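Setting Reorder Points for a Small Online Store

Updated 8 February 2024 by Archie Cowie

A reorder point is the stock level at which you place the next purchase order for an item. Set it too low and the item sells out before the delivery lands. Set it too high and cash sits on the shelf. The steps use the Flilladero inventory screen, but the arithmetic is the same in a spreadsheet.

Before you start

You need a sales export by item, your supplier lead times, and an up-to-date stock count. Fix the count first if it is more than a month old.

Step 1. Export daily sales

Open Reports, choose Units by Item, and set the range to your last full quarter. Leave out days when the item was out of stock. A zero on those days says nothing about demand, and leaving it in drags the average down.

Divide units sold by the number of days left in the range. Use units -- never revenue -- or a price change will distort the result.

Step 2. Work out the real lead time

Lead time runs from the moment you send the order to the moment the goods can be sold. It includes supplier handling, transit, receiving, and put-away. Take the dates from your own purchase orders; the figure in the supplier's catalog usually covers transit only.
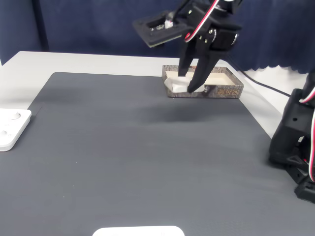 Put-away time depends on how goods are stored and how much handling each unit gets. Time one full carton from opening to shelf and record the result against the supplier. Soft goods need their own timing. A crumpled piece of white material in a shallow box has to be flattened or folded before it can be labeled, and a rigid carton does not. If one supplier ships both types, enter the slower figure.

Step 3. Add safety stock

For a first pass, use this formula:

Safety stock = (highest daily sales x longest lead time) - (average daily sales x average lead time)

Then:

Reorder point = (average daily sales x average lead time) + safety stock

The two average terms cancel out, so the reorder point equals highest daily sales times longest lead time. Keep safety stock in its own column anyway. You will want to trim it later without touching the base figure.

Check the highest daily figure for one-off bulk orders. A single trade order of 400 units will inflate the result for an item that normally sells in ones and twos. Remove it and handle trade orders separately.

Step 4. Enter the values

In Flilladero, open the item, select Replenishment, and fill in Reorder Point and Order Quantity. For bulk entry, upload a CSV with the columns sku, reorder_point and order_qty. The importer accepts 2000 rows per file -- split anything longer. Blank cells are read as zero and will switch off the alert for that item.

Step 5. Review

Recalculate each October, before holiday volume starts, and again whenever a supplier changes carrier.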